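3.2 What the simulated robot sees

Our student team built the door task in Makris, the simulator we borrowed from the Trarkska course, and I ran 300 tries of it myself. Views vary a lot, as Figure 2 shows.

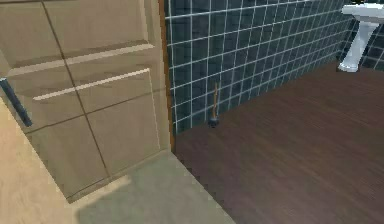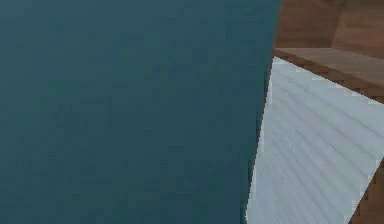
Figure 2. Two rendered views from one simulated place.

Colholm, the other student team, wrote back that close-up views should stay in the training set - I'd wanted them out, so we're now testing both ways.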